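## 4. Why people stay: fee waivers, branches and the everyday account

### 4.1 What we asked

We came to this part of the study with a hunch that most people choose a transaction account the way they choose a dentist, by asking someone they already trust, and then hardly think about it again. The hunch held up far better than we expected! Of the 882 account holders who returned the long form, well over half named a parent, partner or workmate as the main reason for opening their current account. Advertised rates came a distant fourth, behind the location of the nearest branch and whatever bank the employer happened to use for its payroll.

The long form covered customers of four institutions in the Clevley district: Vumia Mutual, Ovico Savings, the Cha Credit Union and one larger lender that asked to be left unnamed. All four offer an everyday account with a monthly fee that disappears if the customer keeps a minimum balance or deposits a set amount each month. The rules look alike on paper. They behave very differently in people's lives, and this is where the responses became a real pleasure to read.

### 4.2 The minimum balance as a habit

Take Vumia first. Its waiver depends on the lowest balance reached on any day of the month, so a single bad afternoon can trigger the fee. Ovico uses the average balance across the month, which is much kinder to anyone paid fortnightly. We assumed Vumia customers would resent their rule and Ovico customers would be grateful for theirs. Instead, a good many Vumia customers told us they liked having a floor they must never go below. Several had given it a nickname, and one called it "the money that isn't there". Ovico customers, on the other hand, were often unsure what their rule was, and a fair number believed they were on a daily minimum when they were not.

Mohcine Benkirane, who ran the follow-up interviews, coded these answers under the heading "useful nuisance". We have kept his label because it fits so well. A rule that is simple and a bit annoying gets remembered, and a remembered rule seems to shape how people save (we return to this in Section 6, with the savings data).

Fees still matter, of course. Among customers who had been charged in error, the speed of the refund coloured everything else they wrote. A refund on the same call earned warm comments even from people who had waited 40 minutes to get through. A refund by cheque three weeks later did not.

### 4.3 Branches

Branch use surprised us too. The Cha Credit Union closed its Clevley counter in August and moved its staff to a shared office two streets away, with shorter hours. We had 13 interviews already booked with Cha members at the time, and Beatriz Cardoso rewrote the interview guide so that we could ask about the move while it was fresh. It was a lucky break for the study, though less so for the members.

What they missed was quite specific. Deposits had long since gone to the phone app for most of them, and cash came from the machine at the grocery store. The counter was where they went for the awkward jobs: a deceased parent's account, a card swallowed overseas, a loan form with a box no one could make sense of. These errands are rare, perhaps once every couple of years for a given household, but members spoke about them at length and in great detail. We think satisfaction surveys that ask only about the last month will miss them nearly every time. 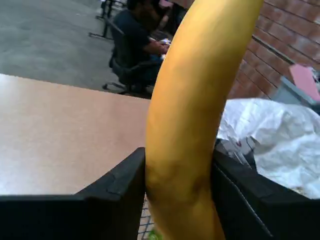

*Figure 3. A banana held between two black gripper fingers.*

Does a lower monthly fee make customers more likely to stay with their bank?

Only slightly, in our sample. Customers on the cheapest accounts were a little less likely to say they planned to switch, but the difference all but vanished once we allowed for how long they had held the account. Time with the bank was the stronger signal by a wide margin, and customers who had passed 19 years almost never mentioned the fee at all.

We would love to see this tested outside a single district. Clevley has an older population than most of the province, and three of our four institutions are small enough that customers may know the staff by name. A city sample, with more renters and more recent arrivals, could look quite different. The questionnaire is short enough to reuse as it stands, apart from item 7, which refers to the Cha counter and would need a local equivalent.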